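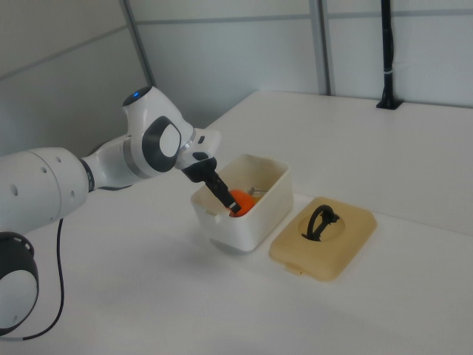
Prornance is publishing a short account of a fault on one of its bin-picking stations, first noted in October. No one was hurt. The station asks a single arm to reach into an open plastic container, take hold of one object and bring it out over the rim. The fault concerned the part of the task in which the gripper's fingers are below the rim and in contact with an item, such as the rounded orange one, while the lid lies on the table to the right. (1/12)

During a supervised session the arm stopped responding to its force limit. The fingers had closed on an item and the arm was told to lift. It pressed down instead, for two seconds, until the operator used the stop button. (2/12)

The container cracked along one lower corner. The gripper's left finger was bent and has been replaced. The item being handled was not damaged. (3/12)

The operator, Ratree Chuensuk, was standing outside the marked area, as our site rules require. We thank her for a prompt response and for the clear notes she made straight afterward. Those notes shortened the review considerably. (4/12)

Our safety lead, Aliki Xenos, closed the station the same afternoon. It stayed closed while the logs were copied and the arm's settings were compared with the approved set. All other stations running the same control software were paused until that comparison was finished. (5/12)

Findings. The force limit is held in a settings file that is loaded when the arm starts. A software update supplied through our integrator, Trirkanance, changed the name of one entry in that file. The arm did not find the old name and fell back on a default of 200 newtons. The approved limit for this task is 8. (6/12)

No warning was shown on the operator's screen. A line was written to the log, but at the lowest level, where it sat among routine messages. We consider this the more serious of the two failings. A missing safety setting should prevent the arm from starting at all. (7/12)

The reversed movement had a separate cause. The height of the container floor had been entered by hand after the previous container was swapped for a deeper one. The figure was wrong, and the arm was sent to a lift point lower than where it already stood. With the proper force limit in place, it would have stopped on contact. (8/12)

We then went back through the earlier records for this station. Of 323 picks made after the update, all were run without the approved limit. None of the others shows unusual contact, but every one of them should have been stopped before it began. Staff who worked on those sessions have been told directly. (9/12)

Changes now in force:
The arm will not start if any safety entry is missing or unreadable.
The active force limit is displayed on the operator's screen at all times.
Container height is measured by a slow touch-down at low force, and typed values are no longer accepted.
Updates are tried first on a test arm at our Srisuk site – with a second person signing the result. (10/12)

Trirkanance has confirmed the renamed entry and has sent a corrected package. We have asked for written notice of any future change to settings names, however minor. Customers using our Trestar picking software with the same update should check their settings file before the next start, and keep the arm powered off until they have done so. (11/12)

The station has returned to supervised use at reduced speed. Unsupervised running remains suspended until Aliki Xenos has signed off the remaining tests, and we have not set a date for that. The full report, including the log extracts, is available on request through the Prornance support desk. (12/12)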